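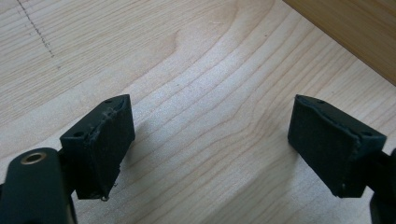 4. Fitting and looking after the top

Read all of section 4 before you start. Two people for the lift, please – the Fodmont top is heavier than it looks.

4.1 Before fitting

1. Lay a blanket on the floor. Top goes face down on it.
2. Check the part number on the underside. Should end in 1283. If it doesn't, stop and ring Wandomlow.
3. Leave it flat in the room overnight. Not against a radiator, not leaning on a wall.

Note: grain differs from top to top. Arcs, waves, paler streaks, all normal and not grounds for return.

4.2 Fitting

1. Stand the base where you want it. Level the feet.
2. Lift the top on from both ends. Do not slide it, you'll mark the rails.
3. Put in all the screws by hand, loosely.
4. Check the overhang is the same left and right, then tighten. Corners first, middle last.

Caution: hand screwdriver only. A drill set too high will go straight thorugh.

4.3 Marks on the surface

Pencil lines – soft white rubber, light strokes, along the grain. Wipe with a barely damp cloth, dry straight away.

Marker – try the rubber first. If it stays, 300 grit paper on a flat block, along the grain, very light. Re-oil the patch after.

Sticky bits, glue, tape residue – lift with a plastic scraper held flat. No metal blades.

Caution: no bleach, no scouring pads. Marks in the curved grain need extra care, follow the curve as best you can.

4.4 Oiling

1. Clean top, fully dry.
2. Thin coat with a lint-free cloth. Leave 5 minutes.
3. Wipe off everything that hasn't soaked in.
4. Second coat next day. Keep things off it untill the morning after.

Caution: oily cloths can catch fire by themselves. Spread them out flat outdoors to dry before binning.

Spare screws and feet: see section 6.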